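Flultlow switches on shared heating for 211 homes

2025-05-05

The new heat network at Flultlow is up and running, and the first bills are going to be a lot more fun to open than the old ones. All 211 homes on the Harries estate are now drawing their heat and hot water from one central plant, and the old basement boilers, a few of them older than the people renting upstairs, have been shut down for good.

It has been a long road. Residents first asked for something better after a winter when the east side of the estate lost hot water over and over. Patches were made, parts were swapped, and every fix seemed to buy a few weeks before the next cold morning. When the housing association finally put a full replacement on the table, the meeting ran so late that the hall lights went off on their timer with half the room still asking questions.

The plant itself sits behind the parking garage, in a low brick building that used to hold the estate's trash compactors. Inside are 2 large heat pumps, a buffer tank that holds 525 gallons, and more neatly wrapped pipe than you would think could fit through the door. The heat pumps pull warmth out of the outdoor air, push it up to a useful temperature and send it around the estate in buried, insulated mains. Each home has a small wall unit that takes heat from the loop and passes it to the radiators and faucets. No gas line runs into any of the apartments anymore.

Gedar, the contractor, did the digging and the pipework. Kokora supplied the wall units and the controls. The trench along the main walk was the part everybody dreaded, and it did make a mess of the flower beds, but the beds have been refilled and the paving is back down, level this time!

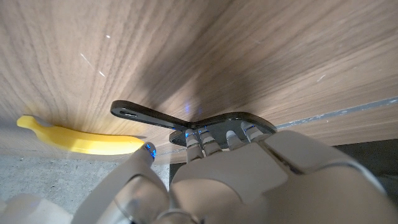

Walnut grain with a few scratches, and a flat black paddle-like object with a slot in its handle.

Getting the wall units in was the fiddly bit. Most went into the closet where the old hot water cylinder used to stand, and that means many households have gained a decent chunk of storage (shelves are already going up). In the corner apartments the closet was too shallow, so the unit went on the kitchen wall next to the window. Crews worked one stairwell at a time, starting at the top floor and coming down. Each home was without hot water for a single working day, with a shower room open at the community hall for anyone who needed it.

"I kept waiting for it to go wrong," said Elin Wynne, who has lived on the estate since it was built and sat in on nearly every planning session. "Then I turned on the bath and it just ran hot and stayed hot. I called my sister to tell her about it. She thought I'd lost my mind, getting that worked up over a bath."

Wynne is just as pleased with the quiet. Her bedroom is over the old boiler room, and for years she fell asleep to a rumble that came through the floor and woke up when it cut out. The new plant is on the far side of the garage, with sound panels around the fans, and from her window she says she can't pick it out over the traffic.

The controls take some getting used to. Heat pumps like to run long and gentle, so the radiators feel warm where the old ones used to feel scorching, and anyone in the habit of turning everything off in the morning and blasting it at night will find the rooms slow to come up. The advice from the installers is to pick a temperature you like and leave it alone for a week before touching anything. Large-print guides have gone through every door, and there are spare copies in the laundry room.

Hot water works the opposite way. There is no cylinder to fill up and run down, so it is heated as you use it, and two people in the same home can shower back to back without anyone getting the cold end of the deal. Families with teenagers have been especially loud in their praise.
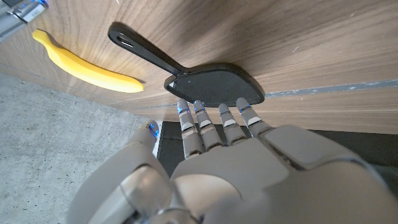 Kitchens are where the change shows up most for people who cooked on gas. With the gas supply gone, every home that had a gas range was offered an electric induction one, and the hall has been hosting drop-in cooking sessions so residents can get the feel of them before the next big family dinner. They have been a riot, with pancakes one evening and a huge pot of bean soup the next. The main thing to know is that a pan has to have a magnetic base, so bring a fridge magnet along and try it on the bottom of your own pans. Everything else in the drawer carries over just fine: a plain black spatula will do the same job it always did, and a banana sliced into the pancake batter browns beautifully on a medium setting. Go easy on the heat to begin with, though, as induction gets up to speed much faster than most people expect and the first batch tends to come out darker than planned.

On the money side, each home now has its own heat meter. Under the old setup, heating was rolled into the service charge and split evenly, so a one-bedroom with a careful tenant paid the same share as a three-bedroom with the windows open. From now on there is a small standing charge for the network and the rest is what you use. Readings are sent in automatically, and the wall unit shows the running total for the month on its little screen. Residents who had been paying by the old split will see the change on their next statement, with a side-by-side comparison printed on the back.

Anyone on a medical need or a low income can ask for the supported rate. The form is a single page, and staff at the estate office will fill it in with you if that's easier.

There is still work to do. The roof of the plant building is due to get solar panels in July, which should cover part of the power for the circulation pumps on bright days. The last 2 stairwells are waiting on fresh paint where the old pipes came out of the walls, and the bike racks that were moved for the trench have to go back to their old spot by the playground. Insulation in the lofts of the north block is being topped up as well, and those residents will get a note with their time slot.

The old boiler rooms are up for grabs too. Ideas so far include a tool library, a music practice room and extra bike storage, and there is a suggestion sheet on the wall of the community hall with plenty of space left on it. Wynne has put her name down for the tool library. Given where her bedroom is, she would like it noted that she voted against the drums.

Tours of the plant building are open to all residents and their kids. Sign up at the estate office, wear closed shoes, and bring your questions, because the Gedar crew love showing people around and will happily talk valves for as long as you let them.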